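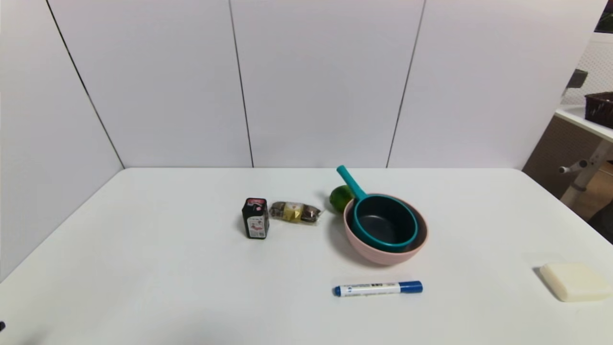
Home | Issues | Authors | Contact

3.2 Length and content of the notices

We read 345 death notices printed in the Flesidmont area, of which 44 named no surviving relative. Notices placed by a spouse ran longest. Kitchens came up often - a pan, a recipe, a small dark jar with a black cap like the one in Figure 8 - and Lo coded these as household detail. Hobbies were coded apart. Nearly 40 notices gave only a name and a place of burial.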